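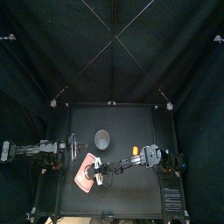
Blackout drapes: new arrangements for enclosed bays

Members of the Draris Centre who use the enclosed bays on the lower floor are asked to note the following arrangements for black fabric linings, matt work surfaces and supporting cords. They replace the guidance issued in April.

The centre has taken delivery of 662 metres of black fabric from Skultance, to be held in the main store and issued by the metre. It is intended for the lining of walls and for sloping panels drawn in towards the top of a bay. Offcuts longer than a metre should be returned to the store -- shorter pieces may be kept for patching.

Fabric should be hung so that neighbouring panels overlap by at least 17 centimetres. Where cords are crossed behind or in front of a panel, they should be drawn tight and checked once a month. A slack cord allows the cloth to sag, and creases of this kind catch the light and are difficult to remove. Panels must not be pinned or stapled to one another. Clips are available on request.

Black cloth shows dust and lint very readily. Each bay should be brushed down every week, working from the top of the drapes to the bottom, with the floor swept last. Household sprays leave a shine and must not be used. Drapes that need washing should be labelled with the bay number and left at the Ultik Room before noon on a Thursday, when a spare set may be borrowed.

Flat black tabletops should be wiped with a barely damp cloth and dried at once. Corner clamps and edge clamps are to remain in place during cleaning. Members who find a clamp loose should report it to the bookings office and leave it as it is until it has been inspected.

The cost of the new fabric, together with clips and cord, came to £1388 and has been met in full by the Zhong Fund. There will be no change to the hire charge for any of the 26 bays this year.

Requests for fabric may be made on the usual stores form, giving the height and width of each wall to be covered. Forms received after the middle of the month will be dealt with in the month following -- urgent repairs excepted.

Draris Centre Bookings Office
Jul 17, 2022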